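Thread: a studio apartment, a bed, and the laundry that lives on it

1/ Starting a thread on how I do laundry in one big room, mainly so I have something to do while the washer runs. It is February. Nothing dries. Come along.
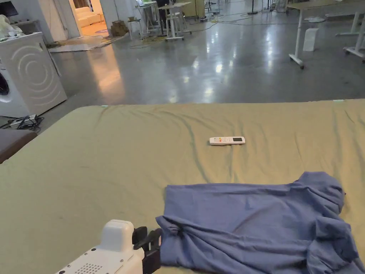 2/ The layout, for new people. The washing machine is next to the bed. I used to say this with embarrassment and now I say it the way other people mention a water view. Distance from washer to mattress: one lazy throw.

3/ The downside of a washer beside the bed is that the bed becomes the folding table, the sorting area, the ironing pile and the lost and found. By evening there's a negotiation over who gets to lie on it, and the shirts usually win.

4/ Current holdout is the blue shirt. Periwinkle, if you want to be fancy, and the label did. I own one periwinkle garment and it takes up more of my attention than the rest of my clothes put together. It can't go in the dryer, which works out, as I don't have a dryer.

5/ My method for shirts, arrived at over many years of doing it badly: shake it hard, lay it face down, smooth the back with your forearm, sleeves in, sides in, fold up from the hem. If you start from a crumple and try to fold the crumple, you get a smaller crumple.

6/ The forearm thing is the only real tip in this thread. Hands leave little ridges. A forearm is a rolling pin you already own.

7/ Someone always asks why I don't hang shirts. The closet rail holds 21 hangers before it starts leaning toward the floor, and 21 is what it holds. A new hanger means an old hanger has to go and think about its future.

8/ On the sheet. Yes, olive green. I bought it from Catdale two winters ago because the white ones showed everything and the gray ones matched the floor so well that the room looked like one long puddle. Olive hides coffee. Olive does not hide wrinkles, as is plain to anyone with eyes.

9/ I do not iron sheets. I have met people who iron sheets and they seem fine, they have good posture, I wish them well.

10/ What I will do is pull the sheet off the second the cycle ends, snap it out with the windows open, and put it straight back on the mattress a tiny bit damp with the AC on dry mode. This gets it to about the state of a linen suit after a train ride. Good enough.

11/ Which brings us to the AC remote, a white thing that by rights should be easy to spot on a green bed. It spends half its life inside a pillowcase. I have washed it once. It survived, though the fan speed is now more of a suggestion.

12/ Rule I have made and break daily: the remote lives on the bed ONLY while I'm folding, and goes back on the wall holder before the last sock. The wall holder is very nice. It has been empty since I put it up.

13/ Dry mode, for those who have never pressed the button: it pulls the damp out of the air without turning the place into a meat locker. With a load of wet clothes in the room it's the difference between a shirt by breakfast and a shirt by the weekend.

14/ I did the numbers on the power bill once. 361 kWh for the month, and I keep the lights on far too long, so I can't even blame the laundry. I've stopped doing the numbers.

15/ Speaking of power - keep your strips and cables off the floor near a washer. I say this as a person whose strip and cables are on the floor near a washer. Brackets are on the list. The list is long and the brackets are somewhere after "learn Portuguese."

16/ The floor itself: polished concrete. Looks wonderful, and the lights come up in it like streaks on a wet road. It also shows every sock fuzz in the county and is the same temperature as a lake. Anything you drop on it during folding, you will hear about from your feet.

17/ So I put a mat by the doorway. Light-colored, which was a decision I made in a store called Ofori under very flattering lighting. The mat now needs washing more often than the clothes do. I bought a thing that creates laundry in order to walk to the laundry.

18/ The cardboard boxes by the same doorway are a different project. I'm breaking them down this month. I was also breaking them down last month.

19/ Top of the washer: in theory clear, in practice a shelf. Whatever gets put there stays until the spin cycle shakes it off, at which point it's considered sorted. If you have a front-loader, the flat top is the most expensive side table you will ever buy, so use it.

20/ I did try a proper laundry station. Brolar makes a folding one with a rail and a basket, and it was great for 30 days, right up to when I started hanging my coat on it, then my bag on my coat. It's in Starncombe now with a cousin who has a utility room and opinions about utility rooms.

21/ A few of you suggested folding at the high white table instead. I've tried. It's the correct height, it's flat, your back thanks you. But it's all the way across the room, and I've already told you my throwing distance.

22/ Folding on a bed is bad for your back, by the way. Kneel on the floor beside it, or sit on the edge with the pile on your left and the done stack on your right. Don't stand and bend for an hour like a heron.

23/ And put the done stack somewhere that isn't the bed as soon as it's four shirts high. The mattress is soft, the stack leans, you sit down to answer a message and it all goes over. I have folded the same T-shirt three times in one evening.

24/ Somebody asked for my order of folding. Big flat things first, so they stop covering everything. Then shirts while I still care. Then pants. Socks last, in front of a show, with no standards at all.

25/ The blue shirt should go in the "while I still care" part. It tends to end up with the socks.

26/ Washer just beeped. It plays a little song, far too pleased with itself for a machine that has merely made things wet. Towels next. Mute me if you don't have feelings about towels.

© The One Room Wash. Please ask before reposting. Contact | Back to top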